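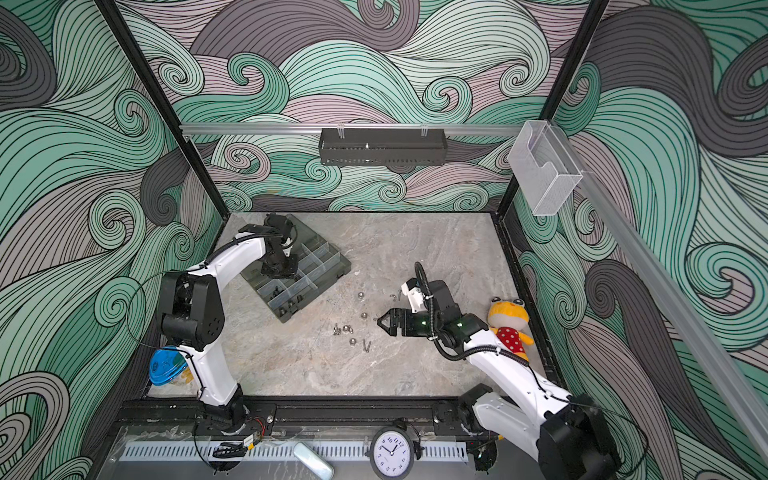

Figure 2. Mixed hex nuts, a bolt and a short screw on the sorting surface, with the compartment box at the upper left.

Fastener Identification and Storage
Bench Practice, Unit 3
Instructor: Waqas Ghumman
Grenanton Technical Center

Revised November 29, 2018

3.1 Purpose of sorting

Loose hardware left over from disassembly is sorted before it goes back to stock. The Drikside gearbox exercise alone returns some 153 fasteners per section, and most of the assembly faults recorded last term came from parts put back in the wrong bin. A nut of the wrong pitch will often start on a bolt and bind after a turn or two. By then the thread is damaged and both parts are scrap.

3.2 Spreading the parts

Tip the parts out onto a hard, flat surface. Spread them in a single layer with space between them, as in Figure 2. Parts in a heap hide one another, and small screws end up under nuts. Leave the box open within reach and keep its compartments in one fixed order for the whole session.

A patterned or veined surface makes small bright parts harder to pick out. Use low side light and check the area again from the opposite side before clearing it.

3.3 Order of work

Separate by type first: nuts, bolts, screws, washers. Then by thread diameter, then by pitch, then by length. Length is measured from the underside of the head for hex and pan heads, and overall for countersunk heads. Finish and color are not used as a primary key. Two silver-colored parts may be zinc-plated steel and stainless, and the two are stored apart – test with a magnet if there is no head marking, but note that cold-worked stainless can show a weak pull.

3.4 Nuts

Nuts are the usual source of error. Width across flats does not identify the thread, as several standards use different flats for the same nominal size. Run each nut by hand onto a reference stud of known pitch. It should turn freely for its full height. If it stops, back it off and try the next stud. Do not use a wrench.

3.5 Loading the box

One size per compartment. Check that the dividers are seated at the bottom, particularly on boxes with removable dividers, where thin washers can pass underneath. Unidentified parts go in the tray marked Benítez, never in a spare compartment. Close the lid before moving the box.

3.6 To hand in

A completed bin sheet listing type, thread, pitch, length and quantity for each compartment. Sheets from the Ballirville section go in the second folder. Resubmissions are accepted until the first week of December.

Reading for Unit 4: thread gauges and their care.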